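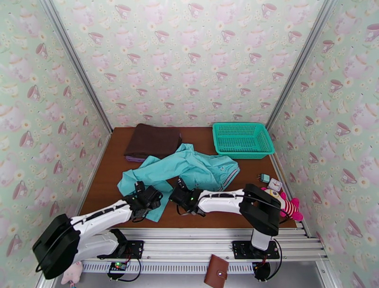 Folding table, brown pile at the back left, basket at the back right.

Notes on folding order, 12 July 2022. I work from the back of the table forwards: finished pile on one side, basket on the other, the middle kept for whatever is being folded. Dark brown goes on top of purple.
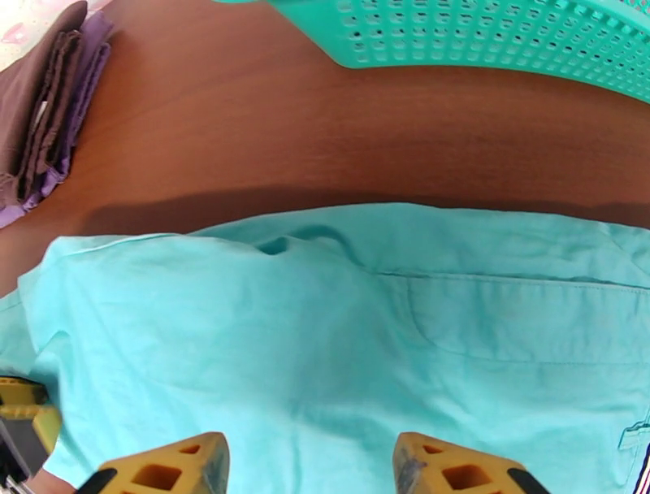
Turquoise piece in front of the pile and basket.

Divya Fernandes folds in thirds lengthwise first. I prefer halves - fewer creases, though the stack ends up wider. Either way, flatten the cloth from the centre outwards before the first fold. 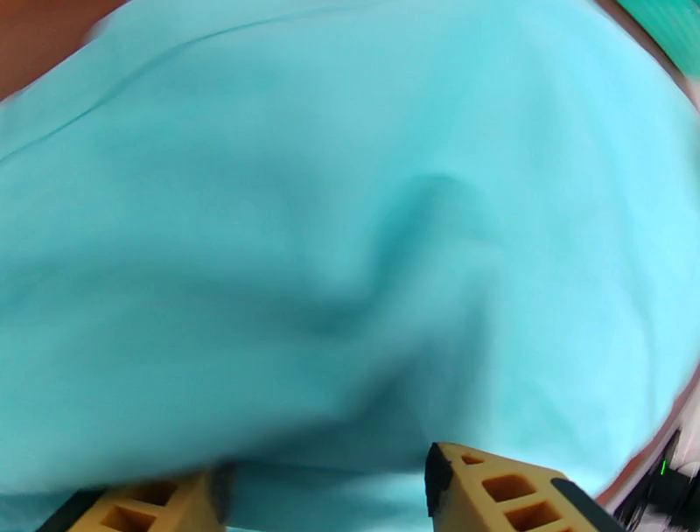 Ridge in the turquoise cloth, close up.

A ridge like that gets pressed in if you fold over it. Lift, shake once, lay it down again. Lightweight fabric needs this more often than towelling. Shelf depths next.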